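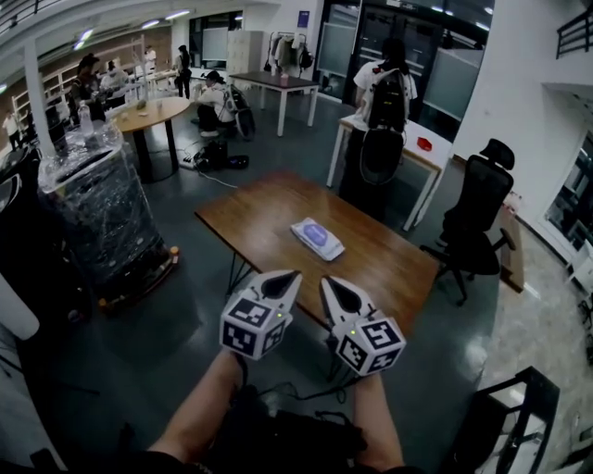 A pack of wipes on one of the wooden tables.

Investment Associate, Endowment and Pension Assets
Hika Stewardship, Ustdale office

We're a small team looking after long-term money for 90 charities, school endowments and local pension plans, and we would love to hear from someone who enjoys patient work and good company. You would join Yiran Guo and Märta Westerberg on the external managers desk, where we choose the firms who invest on our clients' behalf and then keep a close (and, we hope, friendly) eye on them for years afterward.

Your days will vary quite a bit. Some weeks you'll be reading fund reports and checking fees against what was agreed, and in February, when the annual reviews come round, you'll be helping to write letters to clients in language their boards can follow without a dictionary. There is a fair amount of spreadsheet work too, and we'd rather say so now than have you find out in your second week!
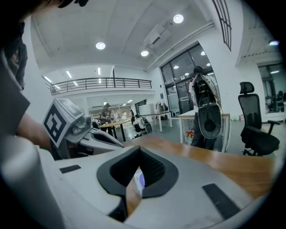 You'll also sit in on manager meetings from the start — quietly at first, if you like, though Märta is fond of asking the newest person for the first question.

We'd like you to have two or three years in pensions, accounting, fund research or something close to it. A finance degree is welcome but we don't insist on one. If you're partway through a professional qualification, we pay the exam fees and give you paid study days.

The post is full time and permanent, and can be worked from home two days a week.

To apply, please send a resume and a letter of no more than 400 words to Tuva Eklund, Hika Stewardship, Ustdale, quoting reference 238. Applications close June 12, 2018. Tuva is also happy to talk the job over by phone before you apply.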